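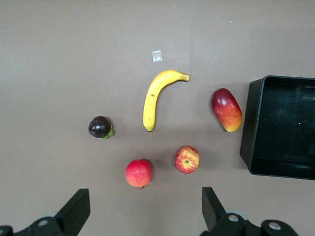

Banana and the rest of the fruit on the table

So. Rec league volleyball, week 2. We lost to Garnden in four and I'm still kind of annoyed about it.

Quick recap before I have to leave for work. First set was ugly. Couldn't pass a thing. Their server, tall kid with a weird sidearm float, ran off a bunch of points and we just stood there looking at each other. Second set we switched to a three person serve recieve and it was way better. Took that one. Then legs went. Mine anyway.

Faustine Bodin played libero for us for the first time and dug everything. Everything. One of them she got with the back of her hand, flat on the floor, and we still lost the rally because I set it into the antenna. Sorry Faustine.

Told everybody after that we should drop the middle attack until we can pass – no point running it off a bad ball.

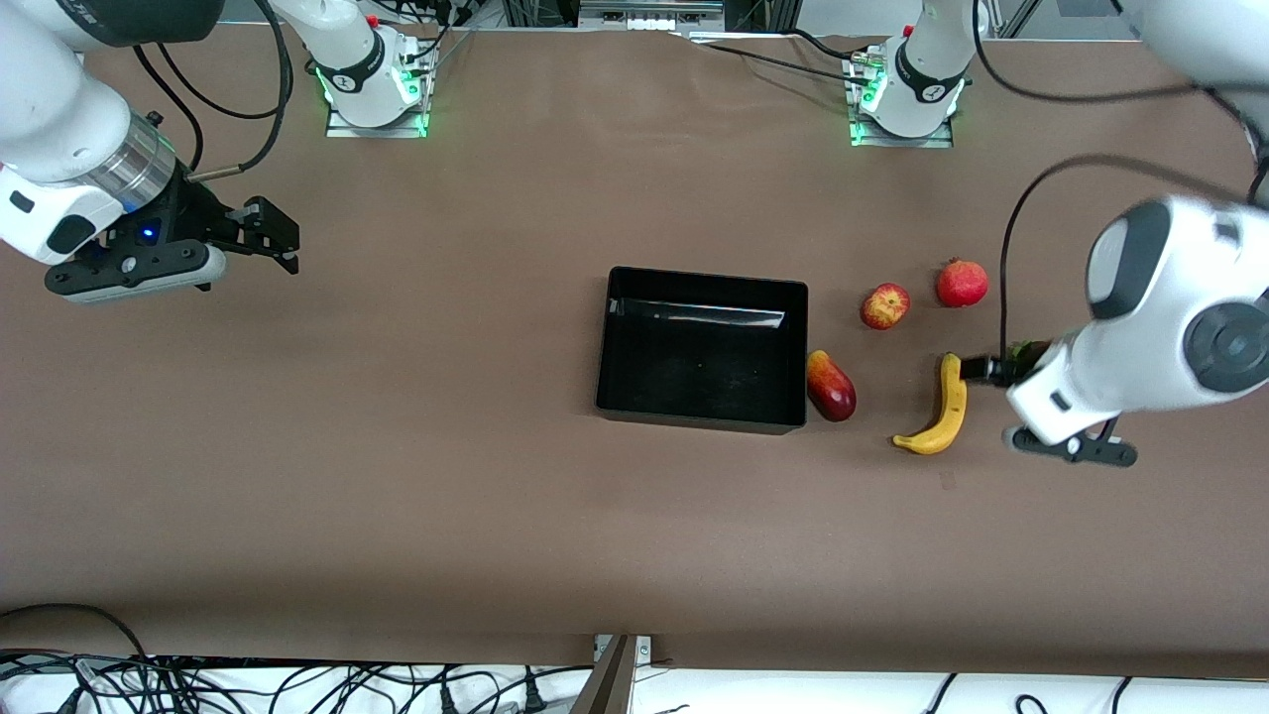 Faustine's answer to that was that we should run it more, even off bad passes, because Garnden's blockers never once had to guess and were just camping on the outside. Which, ok, fair. I watched some of the third set back and they were out there before the ball left my hands.

So Thursday practice is me and the middles, lots of reps, high ball first and then quicker. Gym at the Rolland center is 7 pm, side door, bring a ball if you have one. We have 2 that hold air.
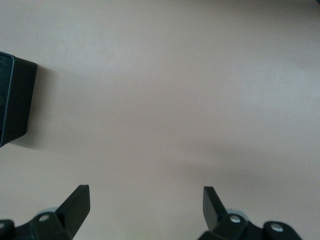 Also need to work on my footwork to the pass, I keep getting there late and then jump setting for no reason. And serving. I missed four, all long, all on big points. Going back to the boring one for now.

Next match is Skastach, they beat us twice last year and talk the whole time. Would really like that one. Knees permiting. Ok late, gotta run, will post the lineup when I know who's in.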